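首页 收纳 厨房 清洁 修补 来信

阅读时间:9分钟

水槽边上那点事:抹布、海绵、刷子,还有瓶瓶罐罐

一月份整理的笔记,拖到现在才打出来。想到哪写到哪,顺序乱,凑合看。

先说抹布。

厨房抹布分三块。擦台面一块,擦手一块,擦地上滴的油另一块,颜色要差得远。我家是白、灰、深绿。以前全是格子的,拿错过好几回,擦过地的又去擦案板,想起来就难受。

抹布别搭在水龙头上。叠着的地方干不了,第二天一股馊味。找个夹子,夹一个角,让它整块垂下来。通风的窗边最好。冬天暖气片上也行,别贴着烤,烤硬了掉毛。

馊了怎么办:大锅,水烧开,一勺食用碱,抹布扔进去煮十分钟。水会变得很难看,正常。捞出来冷水过两遍,拧干,晒。锅要用不锈钢的,铝锅别碰碱,会发黑。煮之前看看抹布成份,纯棉的随便煮,超细纤维的不要煮,毛会塌,之后就不吸水了。超细纤维的用温水加洗洁精搓,也别放柔顺剂。柔顺剂是抹布的死敌,毛巾也一样。

白抹布上的酱油印,趁新鲜用冷水冲背面,从背面往正面冲。热水一烫就定住了。番茄印晒太阳,连晒两天淡很多。咖喱的没办法,认了吧,降级去擦地。

洗碗刷。

木柄的用完刷毛朝下挂着。朝上放水全流到柄里,时间长了柄根发黑、开裂。没地方挂就横着搁。千万别插在杯子里,杯底那一汪水……自己闻闻就知道了。

刷毛歪了的可以救一次:开水里烫几秒,用手(戴手套!)捋直,马上过冷水。尼龙毛管用。棕毛不管用,棕毛歪了就拿去刷水池、刷鞋底。

Dorottya Bakos 来信讲她刷铸铁锅的法子,粗盐加一点点油,用旧棕刷打圈,刷完纸巾一抹。试过,好使。盐要粗的,细盐化得太快。刷完小火烘干,关火,趁温抹薄薄一层油。抹完再用干净纸擦一遍,擦到好像没抹过一样。油厚了会粘手,放几天还有哈喇味。

玻璃瓶。

细口瓶里面够不着,扔一小把生米,倒点温水、两滴洗洁精,堵住口使劲摇。倒掉,再冲。油瓶要多来两回。别用沙子,有人教用沙子,会划花。鸡蛋壳也行,压碎,就是后面不好冲干净。

标签撕不下来的:吹风机热风吹一会儿,从角上慢慢揭。剩的胶用食用油泡一刻钟,再拿旧银行卡刮。刮完洗洁精洗油。风油精也能去胶,味道大,装吃的瓶子不要用。

我手上有一只Drolley的旧保温壶,里面一圈茶垢,拿柠檬酸泡了一夜才下来。一升热水一大勺。泡的时候盖子开着,别拧紧。垫圈要抠出来单独洗,黑点都藏在那后面,用棉签蘸小苏打擦。擦不掉就换新垫圈,不值几个钱。装回去的时候注意正反,装反了漏水,我漏过一包。

水垢和水龙头。

出水口那圈白的:小塑料袋装白醋,套上去,皮筋扎紧,半个小时。拿下来用旧牙刷刷。镀铬的别泡过夜,表面会花。铜的、镀金的就别用醋了,湿布擦擦算了。

起泡器拧下来看看,多半卡着沙粒。记住几片网的顺序,一边拆一边摆成一排。装回去缠两圈生料带也行,不缠也行,看你那个漏不漏。

水槽下水慢,先别买药。弯管拧开,底下接个桶(接桶!接桶!),多数是头发丝加油块。拧回去时看看胶圈有没有歪。手拧紧就够了,用扳手容易把塑料牙拧坏。再有就是油别往下倒,擦锅的油用纸吸了丢垃圾桶。汤面上那层油也算。

醋和漂白水不要一起用。洁厕灵和漂白水更不要一起用。这条每年都写,今年还写。

厨房柜子里的味儿。

晒干的茶渣,装在旧丝袜里,扎口,放角落。两星期换一次。咖啡渣要彻底干透再用,湿的自己先长毛。小苏打敞口放一小碗也好,放久了结块就拿去倒下水口,不浪费。

柜子底板先铺一层垫纸。旧挂历反过来铺挺好,油瓶底下再垫个小碟。油瓶底一圈圈的印子,粘住了就用热毛巾捂一捂,别直接铲,会把板皮铲起来。

Arnulfo Lozano 问切板中间拱起来了咋办。木头的,凹的那面朝下,底下铺块湿毛巾,上面压重东西,压一晚。下次洗完两面都要沾水,只湿一面就容易翘。竖着晾,两面透风,不要平摊在台面上。上油用食品级的矿物油,橄榄油不行,会坏。上完搁一夜再用。

切板上的蒜味:半个柠檬加盐,切面朝下来回搓,放五分钟,冲掉。手上的蒜味就在不锈钢水槽壁上蹭,边冲凉水边蹭。

刀。洗完立马擦,别和叉子勺子一起泡在盆里。手伸进去看不见,迟早割到。磨刀石先泡水,泡到不冒泡。有的石头不用泡,看说明书。角度不会就在刀背下垫两个硬币,那个高度差不多。磨完拿旧报纸来回荡几下,试试番茄,皮一碰就开就行了。

再说海绵。

海绵按用途分,洗碗的跟擦灶台的别混。怎么记?剪一个角。缺角的擦灶台,缺两个角的擦水池,完整的洗碗。水滴形、圆形的没角可剪,那就一个形状管一种活。家里人都得知道这规矩,不然白剪。贴张条在水槽上方。

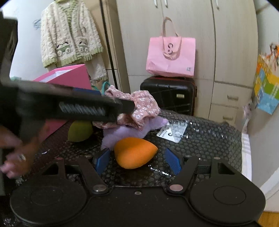

海绵多久换一次?
洗碗的两到三周,有味了、掉渣了就提前换。擦灶台的可以再拖一拖。

接着讲。用完一定要挤干,手掌对压,别拧,拧几次就裂了。挤干以后立着放,底下要能漏水。吸盘架子老掉的话,先拿酒精擦瓷砖,吸盘在热水里泡一会,甩干再按上去。还掉就换成挂钩式的。

微波炉消毒这事,很多人问。我的做法是不做。干的海绵放进去会着火,带金属丝的更不行,煮一煮或者直接换,省心。要煮的话水开下锅,两三分钟,夹子夹出来,晾凉了再挤,别烫着。

粗糙的那面别碰不粘锅,也别碰镜面的不锈钢。水龙头也别。花了就是花了,抛不回来。

洗装过生肉的盘子,先用纸擦掉,再用刷子,海绵别上。油多的锅同理,先纸后水。海绵吸进去的油很难洗出来,挤洗洁精挤到手酸。

退役的海绵还能干点啥:

垫在花盆底,浇水不会一下子全漏光。新的、没沾过洗洁精的才行,沾过的别用。

剪成小块塞在肥皂底下,肥皂不烂,积下来的肥皂水正好擦洗手池。

包寄东西时塞边角,要干透。

窗槽里的灰,拿刀在海绵上照着窗轨的宽度划几道,卡上去一推就干净。这招比棉签快多了。划的时候别划到底,留一截连着。

装海绵、刷子的那个小筐也要洗。筐底常年一层滑溜溜的东西。每星期三我连筐带架子一起扔盆里,热水,洗洁精,泡着,吃完饭回来刷。哪天都行,固定一天不容易忘。

洗洁精兑水用,一份兑五份,装按压瓶里,够用了。一次别兑太多,兑了水放久了会变质,一个星期能用完的量就好。瓶子再灌之前要洗干净,不要旧的上面加新的。

橡胶手套。翻过来晾,里外都要干。里面撒点玉米淀粉,好戴。指尖破了个小洞的,剪成一圈一圈当橡皮筋,捆葱捆电线都好使。左手那只老是好的,攒两只左手,把一只翻面,就是右手了。

围裙上的油点,洗之前滴洗洁精,干着搓,先不要沾水。放十分钟再进洗衣机。带子打个结再洗,不然和别的衣服缠成一坨。

垃圾桶底下垫两张报纸,漏了直接抽走。备用的袋子就放在桶底,换的时候伸手就有。夏天的鱼骨虾壳,包好放冷冻,倒垃圾那天再拿出来。包严实点,写个字,别当成菜化了。

差点忘了,灶台缝里的饭粒子,用木牙签蘸点温水抠,别用刀尖。密封胶条给挑破了,水进去更麻烦。胶条发霉的话,纸巾条搓成长条,蘸漂白水敷上,晚上敷早上揭,开窗。敷之前确认醋啊柠檬酸啊都冲干净了,见上面。

下回写冰箱门封条和冻住的抽屉。有问题照旧写来,字写大点。

上一篇 下一篇 返回顶部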